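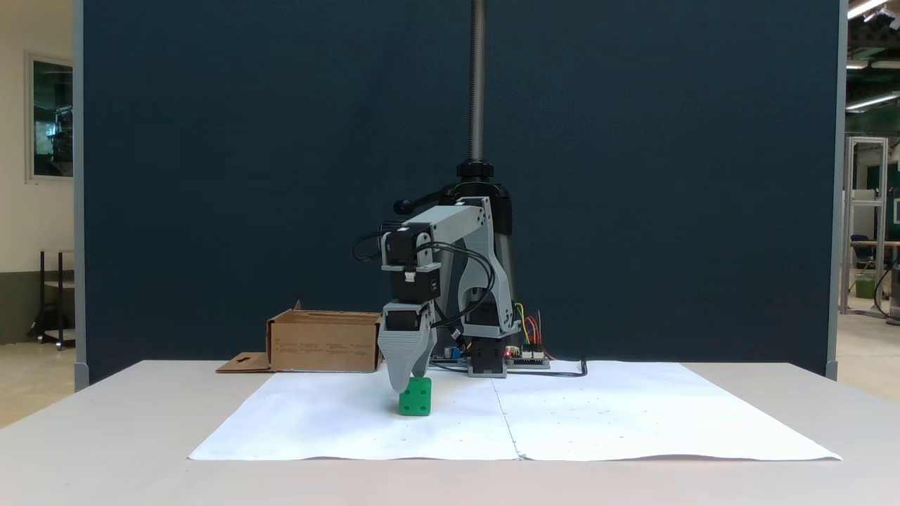
Detuditz tabletop arm with column mount and two-fingered gripper, positioned over a green block.

Detuditz Tabletop Arm, Column-Mounted Version
Service Notice 19: Unexpected lowering of the gripper after a power interruption

Status: Active
Applies to: All column-mounted units supplied with the first-series wrist assembly
Action required: Yes, before next use

Product summary

The Detuditz Tabletop Arm is a small arm for teaching, bench testing and light handling work. Its structural links are 3D printed and its joints are driven by servo motors. The arm is carried on a cylindrical base column with a vertical lead screw, and a clamping collar holds the mount. The product is supplied through Asildale to schools, training centers and laboratories.

Description of the fault

In December, Asildale received a report from the training laboratory at Eberhard. Power to the arm was interrupted during a pick-and-place exercise. When power returned, the wrist moved downward at full speed before the controller had completed its startup check. The gripper struck the block beneath it and one finger cracked at the root. The operator, Alcides Huaranga, had withdrawn his hand moments earlier and was not injured.

A second report, from the Willer site, described the same movement after a loose supply plug was pushed back in. No part was damaged in that case.

The cause has been identified by Marlies Rüegg of the Asildale service group. On affected units, the wrist servos accept the last stored position as soon as they receive power. If the arm has sagged in the meantime, the servos correct the difference in a single fast movement. The fault was reproduced on the bench 42 times in 488 power interruptions. It occurred most often when the gripper was holding a part or standing directly over one.

Hazard

The force of the movement is limited, but it is enough to pinch or bruise a finger caught between the gripper and the table. It can also break printed parts. Small fragments may be thrown a short distance. Eye protection is required for all persons at the table until the corrective work has been completed.

Interim measures

Until the unit has been updated, the following rules apply.

Do not restore power while any person has a hand within reach of the arm.

After a power interruption, switch off the supply at the wall. Support the upper link by hand, lower the wrist to its rest position, and remove any part from beneath the gripper. Stand clear and then switch on.

Do not rely on an indicator light on the electronics board as a sign that the arm is safe to approach. A lit indicator shows that the board has power. It does not show that the startup check is complete.

Check that the collar is tight before each session. A loose collar does not cause this fault, but it allows the mount to turn when the wrist moves suddenly.

Route cables so that they cannot be pulled by the arm or by a person passing the table. Both reported interruptions began at the supply connection.

Corrective work

Asildale will provide controller software version 2 and a replacement supply lead with a locking plug. The new software keeps the servos released until the position of each joint has been read, and then brings the arm to its stored position at reduced speed. Both items are free of charge for affected units — the software alone is not sufficient, and the lead must be fitted as well.

The work may be carried out by the customer. Gripper fingers should be examined at the same time. Fingers with visible cracks, whitening or a change in shape must be replaced, and must not be glued.

After the work, run the power interruption test given in the service manual with no part in the gripper. If any fast movement is observed, take the unit out of use and contact Asildale.

Units returned for repair

Pack the arm with the wrist lowered and the gripper closed. Include the electronics board and the supply lead, together with a short written account of what took place. Units received without the board cannot be tested.

Contacts

Technical questions: Marlies Rüegg, Service
Replacement parts and leads: Jussara Evangelista, Customer Supply
Reports of injury or near miss: Sudheer Thevar, Product Safety

Notice approved by Elfriede Egger, Quality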